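Orkow Supper Club: Frequently Asked Questions
Last updated 10 January 2019

What is this, exactly?
A supper club. You pay for a seat, you turn up, you eat whatever Hashini Jayasinghe has decided to cook, and you talk to the people on either side of you. Some guests find the second part harder than the first.

Is it a restaurant?
No. Restaurants have menus, parking and someone who pretends to be glad you asked for the dressing on the side. We have one long table and a coat rack that leans.

How many people come?
The table seats 15. We have been asked whether it could seat more if everyone was friendly. We tried that in December and everyone was less friendly by dessert.

How do I book?
Join the mailing list. When dates go up, reply to the email with the date you want and how many seats. First come, first served. There are 1,923 people on the list and one table, so I'd suggest not letting the message mature in your inbox for a week.

Can I book a seat for a friend who hasn't decided yet?
You can book a seat and pay for it. What your friend decides after that is between the two of you.

Who runs it?
Hashini cooks. Nilmini Munshi does the shopping and the bread. Bláthnaid Cronin pours drinks and answers these questions, so if the tone is wrong, you know where to write.

What will I be eating?
We announce the menu two days ahead, and it holds up until Nilmini gets to the market and finds something better. Last season we promised leek tart four times and served it once. It was very good, if you were there.

I'm vegetarian / vegan / allergic to nuts. Can I come?
Yes, to all three. Tell us when you book. Telling us while holding a forkful of the thing in question is too late – we will be kind about it, but you will be eating a lot of bread.

I just don't like cilantro.
Noted. Move it to the side of the plate, like the rest of us do.

What time should I arrive?
Doors open at seven and soup goes out at half past. If you get there at eight, you've missed soup. We don't reheat it, and the person next to you has probably eaten yours.

Can I watch the cooking?
Up to a point. The kitchen is open to the dining room, and you're welcome to stand on your side of the counter with a drink and ask questions. Hashini likes questions about food. She is less fond of questions that begin with "Wouldn't it be quicker if you."

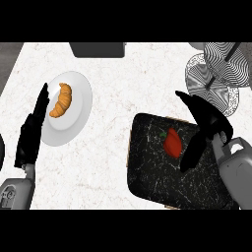
The counter itself is off limits for bags, phones and elbows once service starts. Glasses are allowed if you keep hold of them.

Can I help with the dishes?
Every month somebody offers, and every month we say no. Please believe us the first time. Yolanda Vallejo has a system for loading the racks, and it doesn't have room for you in it.

May I bring wine?
One bottle for every two guests, no corkage. Bláthnaid will open it and may have opinions.

Can I bring my kids?
If they can sit through four courses, yes. The same rule applies to husbands.

What if I need to cancel?
Give us three days and we'll refund you in full. After that, we'll try to sell your seat to someone on the waiting list, and if we do, you get your money back. If we don't, you've bought dinner for a chair.

Do you sell gift certificates?
We do. They're good for a year and can't be swapped for cash, leftovers or the recipe for the plum cake.

Can I have the recipe for the plum cake?
No.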